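Bernness Valley Community Board > Land, Water and Planning

Topic: Mostico dairy expansion, anyone read the permit application?

millrace_left
The permit application for the Mostico site is up on the county page. They want to go from the herd they have now to 2,282 cows, with a second manure lagoon on the east side of the property. The east side slopes to Quaye Creek. I farmed next to that ground for 18 years and it does not hold water. When we got a hard rain it ran off the top and into the ditch, and the ditch goes to the creek.

Comments are open until the end of November. I'm posting this because I only found out from the sign at the gate, and you can't read the sign from a moving truck.

tanager
I read most of it. The nutrient management plan is in Appendix D. They list the fields they'll spread on and a lot of those are rented. What happens to the manure if the leases aren't renewed? The plan doesn't say.

Hilltop_Holstein
I milk cows, so take this how you like. A new lagoon with a liner is better than what's there now. The old pit was dug before anybody asked for a liner. If the permit gets turned down, the old pit stays in use and you get the same creek you've got today.

millrace_left
The old pit is also staying in use under the new permit. Page 10. It's called "supplemental storage."

Hilltop_Holstein
I missed that. I'd want it closed too. That's a fair thing to put in a comment, and the county can make it a condition. They did that with the hog barn on the ridge road.

sedgewick22
My well is downhill from two of the rented fields. I had it tested in spring and nitrate was under the limit but higher than the time before. The lab couldn't tell me where it came from. Could be the dairy, could be my own septic. I would like the county to require test wells before they add any cows, so there is something to compare against later.

tanager
Test wells are in there, but only around the lagoon. None by the spreading fields. I think that's the strongest point anyone has made so far and you should send it in under your own name with the lab sheets attached.

gravelbar
The creek was already going green by the bridge in July. I've fished it since I was a kid. You used to see the bottom all summer. I don't need a permit application to tell me what's going on.

Hilltop_Holstein
There are also lawns, septic tanks and the golf course upstream of that bridge. I'm not saying the dairy has no part in it. I'm saying if you go to the hearing and blame all of it on one farm, their engineer will stand up with a map and that will be the end of your comment.

gravelbar
Golf course has been there forever and the creek was fine.

cornerpost
The part I keep hearing about is jobs. Triltance is the company doing the barn equipment and their pitch is that the new barn needs fewer people per cow. So you get more cows, more trucks on a road the township already can't keep up, and maybe the same number of paychecks.

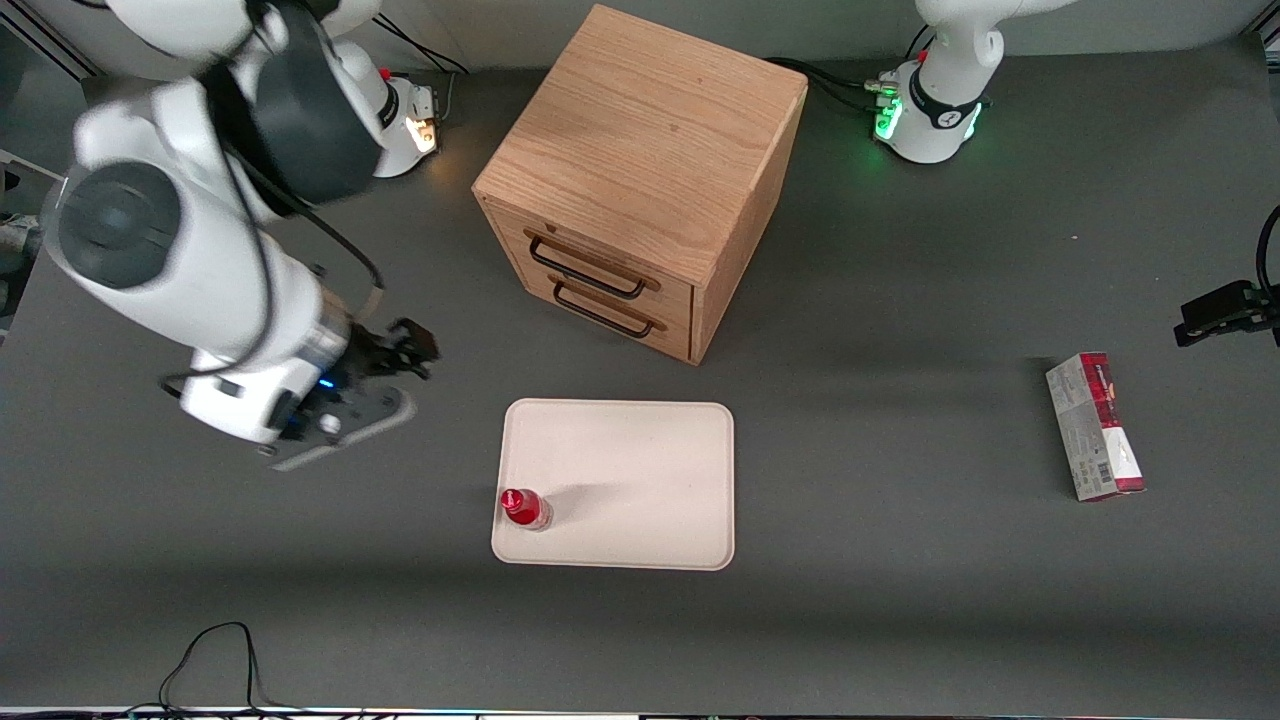

I asked about this at the open house and was told hiring would "reflect operational needs." I wrote it down because I wanted to get it right. If jobs are a reason to approve it, there should be a number in the application, and I couldn't find one.

Hilltop_Holstein
You try finding somebody for the four a.m. milking. I've had an ad up for months. I don't blame them for building a barn that needs less help.

cornerpost
I don't blame them either. I just don't want it sold to us as jobs.

pinehollow_kt
Does anyone know if renters can comment or only property owners? We rent on Quaye Road and we're the ones who smell it.

tanager
Anyone can comment. Put the permit number on the first line and say where you live. They sort out the ones with no permit number and I'm not sure those get read. If you use the web form there's a limit of 2,000 characters and it cuts you off without warning. Mail it or drop it at the office if yours is longer.

sedgewick22
Sent mine this morning. Asked for three things: test wells by the spreading fields, closing the old pit, and proof of the leases.

Hilltop_Holstein
I'd sign that. I still think the permit should go through, but with those conditions on it.

gravelbar
I wouldn't. I'm asking them to deny it.

millrace_left
Send both. The hearing is at 7 p.m. in the high school cafeteria, and you sign up to speak at the door. Use the parking lot on the gym side, the front one is torn up.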